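ドレロの公開実演、片づけロボットは紙コップを相手に何を見せたか

1月4日(土) 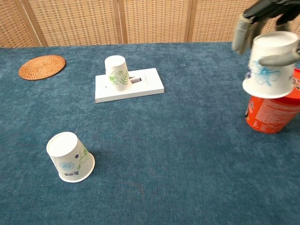
ロボット開発のドレロが、開発拠点ウヴンビーで一般向けの公開日を開いた。年明け早々の催しにもかかわらず、用意した200席は午前の回から埋まり、後方には立ち見も出た。目玉は、卓上の小物を扱う作業ロボット「オニエ」の実演である。同社は12月の告知で「暮らしの中の片づけを任せられる段階に来た」とうたっていた。会場で見た限り、その言い方はまだ早い。

実演の課題は、伏せた紙コップをつかみ、卓上の別の品の上に載せるというものだった。台になるのは白い平たい箱や赤橙色の筒形の缶で、コップには草花の絵が印刷されている。指先は灰色のゴム張りで、紙の側面を押さえて持つ。やわらかい紙コップは力を入れすぎれば潰れ、弱ければ滑る。つかむ対象として簡単な部類ではなく、その点は認めておきたい。

ただ、見ていてまず気になったのは時間だった。最初の一回は、腕が動き出してからコップを放すまでに19秒かかった。人なら話をしながら済ませる動作である。司会者は「安全を優先した速度設定」と説明したものの、設定を上げた場合にどうなるかは見せなかった。質疑でこの点を尋ねた来場者への答えも、「社内では試している」にとどまった。

成功率についての説明も引っかかった。壇上のスライドには「210回の試行で200回成功」とあった。数字だけなら立派に見える。ところが、何をもって成功としたのかがどこにも書かれていない。コップが缶の上に載れば成功なのか、傾いていても落ちなければよいのか、途中で持ち直した回は数に入るのか。休憩時間に説明員に聞くと、判定は担当者が目視で行い、持ち直しは一度まで認めているという。それなら、その条件をスライドに一行添えるべきだろう。失敗した回の内訳も聞いたが、資料は配っていないとのことだった。

もう一つは、課題そのものの選び方である。コップは初めから伏せてあり、互いに離れていて、中身もない。家庭や職場の机で片づけに困るのは、飲み残しの入ったカップや、書類の下に半分隠れた皿のほうではないか。重なった品を崩さずに取り出す作業や、濡れた器を扱う作業は、この日の演目になかった。会場からは「コップを横に倒したらどうなりますか」という声が上がったが、司会者は時間の都合を理由に先へ進めた。見たかったのはまさにそこだという客は、筆者の周りにも少なくなかったと思う。

オニエがどこまで自分で判断しているのかも、はっきりしなかった。告知文には「自律的に作業」とある。一方、舞台の袖には操作卓があり、係員が画面を見ながら座り続けていた。監視だけをしているのか、動作の開始やつかむ位置を指示しているのか。この問いに対して同社は「場面に応じて人が支援する」と答えた。支援の割合を示す数字はない。人が手助けする仕組みに問題があるわけではないし、現場で使うならむしろ必要だろう。しかし、それを自律と呼んで客を集めるなら、どこからどこまでが機械の仕事なのかを先に言うのが筋である。

共同で実演を組んだ部品商社ボアテングの説明は、これに比べると地味で、かえって聞きごたえがあった。指先のゴムは使ううちに表面がなめらかになり、紙や薄いプラスチックを持つときに滑りやすくなる。交換の時期を見きわめる方法はまだ決まっておらず、いまは点検のたびに人が触って確かめているそうだ。交換部品の価格は未定、家庭向けに売るかどうかも未定。宣伝としては弱いのだろうが、導入を考える側が知りたいのはこういう話である。残念なことに、この説明は会場の隅のパネル前で行われ、聞いていたのはごくわずかだった。

午後の回では、来場者が台になる品を選べる場面が設けられた。とはいえ選択肢は主催者が並べた品に限られ、持参した物を置きたいという申し出は断られた。理由は「事前の確認が済んでいないため」。安全上の配慮としては理解できる。だが、事前に確認した物しか扱えないのであれば、それは「暮らしの中の片づけ」からずいぶん遠い。

子どもたちの反応はよかった。指がコップにかかるたびに前の列から歓声が上がり、終了後も腕の近くで記念撮影をする家族が続いた。催しとしては成功だったと言ってよい。筆者も、紙の側面に指がそっと当たる動きには感心した。だからこそ、達成できたことと、これからやりたいことを混ぜた見せ方が惜しまれる。

ドレロは今後、扱う品の種類を増やしたうえで、外部の施設での試用に進む計画だという。開始時期と場所は明らかにしていない。試用先での結果を公表するかどうかを尋ねたところ、「検討する」との返答だった。次の公開日があるなら、失敗した回の記録と、人が手を貸した回数を入り口に貼り出してほしい。倒れたコップも一つ用意してもらいたい。

公開日の入場は無料。次回の日程は決まりしだい、同社が案内する。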